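Call for participants: living with a long-term prescription

Have you been taking the same medicine for low mood, anxiety or poor sleep for a good while now, and do you sometimes wonder what else it might be doing? If so, we would love to hear from you. The Pillai Listening Project is looking for people in Wirville and Braltisstead who are willing to sit down with us and talk, at their own pace, about side effects, both the ones on the leaflet and the ones they never quite got up the nerve to mention to a doctor.

We are not testing any drug, and we won't ask you to start, stop or change anything you take (please don't do that without speaking to your own doctor first). What we're after is your story: dry mouth, odd dreams, a sweet tooth you never had before, or nothing at all, which is just as useful to us. 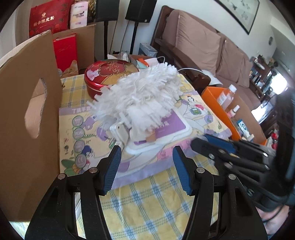

Taking part means 3 conversations spread over 10 weeks, starting in January, plus a small notebook for jotting things down in between. You can come to our rooms on the Stustitz side of town, or we'll gladly visit you at home if that's easier. And please, please don't clean up for us! A plaid tablecloth and a fluffy white duster left out on the table is the kind of welcome we like best, and some of our longest talks have been had at tables like that one. Each visit lasts up to 2 hours with as many breaks as you want, and you're welcome to bring a friend or a grown-up son or daughter along.

You should be 18 or over, and have been on your prescription for at least 7 months. We pay for bus fare and parking, and there's a grocery voucher at the end as a thank-you. Your name won't appear in anything we write.

To put your name down, call or write to Parvathi Thomas at the Pillai office by 7th November. Orlando Sánchez can take calls in Spanish.

Comments

Maribel: Do sleeping pills count, or only antidepressants? I've been on mine for years.

Parvathi Thomas: Hi Maribel, yes, sleeping pills count. Do give me a call!

tedw: Is there a step at the Stustitz entrance? My wife uses a walker.

Parvathi Thomas: There's one step in front, but the side door is level and I'll meet you both there.

Jo in Braltisstead: Passed this on to my sister.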